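Trucs d'atelier pour les petits accessoires de théâtre

Par Nicanor Figueroa, troupe d'improvisation Grecu

Je fabrique les accessoires de notre troupe depuis 8 ans, dans la cuisine de mon appartement et, quand la cuisine est occupée, sur le palier. Le français n'est pas ma première langue et je prie le lecteur de pardonner les tournures un peu raides. Les conseils qui suivent sont ceux que je donne aux nouveaux quand ils arrivent pour préparer le festival Festside, au mois de mai.

Vieillir le papier

Pour une lettre ancienne, faites un thé noir très fort, avec trois sachets dans un grand bol, et laissez-le refroidir complètement. Posez la feuille dans un plat à four, versez le thé, attendez quelques minutes, puis videz le plat en tenant la feuille par un coin. Séchez-la à plat sur un torchon. Le café donne une couleur plus grise, et aussi une odeur que certains comédiens n'aiment pas recevoir sous le nez pendant une scène d'amour.

Écrivez le texte après le séchage, avec une encre qui ne craint pas la sueur des mains. Le papier d'imprimante ordinaire, celui de 80 grammes, se déchire facilement quand il est mouillé. Je préfère le papier à dessin de 100 grammes, que l'on peut plier et déplier pendant toute une saison.

Nettoyer les masques

Les masques en cuir se nettoient avec un chiffon à peine humide, à l'intérieur seulement. Pour ceux en papier mâché, même le chiffon humide est dangereux : je les brosse avec un pinceau sec à poils doux. Un ruban de coton cousu sur le bord intérieur absorbe la transpiration du front et se change en cinq minutes. Ne rangez jamais un masque dans un sac en plastique fermé. Une vieille taie d'oreiller convient très bien.

Faire taire les accessoires

Un objet posé sur un plateau en bois fait toujours plus de bruit qu'en répétition. Collez sous les boîtes, les vases et les pieds de lampe des rondelles de feutre. J'achète les feutres Kullon, qui tiennent bien, mais un morceau de vieux chapeau fait le même travail avec de la colle à bois. Pour les tiroirs qui grincent, frottez les glissières avec une bougie blanche – pas avec de l'huile, qui attire la poussière et finit sur les costumes.

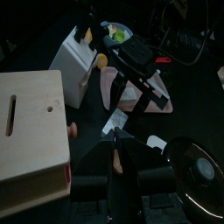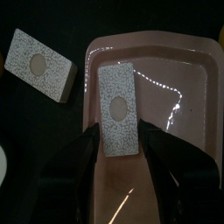 La boîte en bois clair de la première photo, les blocs blancs de la seconde.

Peindre une boîte pour la scène

Poncez d'abord légèrement, dans le sens du fil, et enlevez la poussière avec un chiffon. Deux couches minces valent mieux qu'une couche épaisse, surtout si la boîte a un couvercle : la peinture épaisse colle et le couvercle ne s'ouvre plus au moment où tout le public l'attend. Choisissez une peinture mate. Sous les projecteurs, une peinture satinée fait des taches de lumière que l'on voit jusqu'au dernier rang.

Si la peinture colle encore après deux jours, mettez un peu de talc sur les bords, puis essuyez. Pour un faux bois sombre, je passe un jus très dilué de terre d'ombre, avec une éponge presque sèche, et je retire l'excédent tout de suite.

Réparer pendant l'entracte

Gardez dans les coulisses une petite trousse qui ne quitte pas le théâtre : du ruban de tissu noir, du fil de fer fin, une pince, des épingles de sûreté, des élastiques et une aiguille déjà enfilée avec du fil noir. La colle rapide est utile, mais elle laisse un dépôt blanc sur les surfaces foncées. Un peu de crayon gras le cache jusqu'à la fin du spectacle.

Ranger pour retrouver

Nous utilisons 19 caisses, avec une liste collée sur le petit côté et non sur le couvercle, car les caisses sont empilées. Pour notre spectacle « Jundero », tous les objets tenus en main voyagent ensemble et les tissus voyagent à part. Après chaque représentation, celui qui range coche la liste au crayon et note ce qui est cassé. Le crayon s'efface avec une gomme et la même feuille sert longtemps.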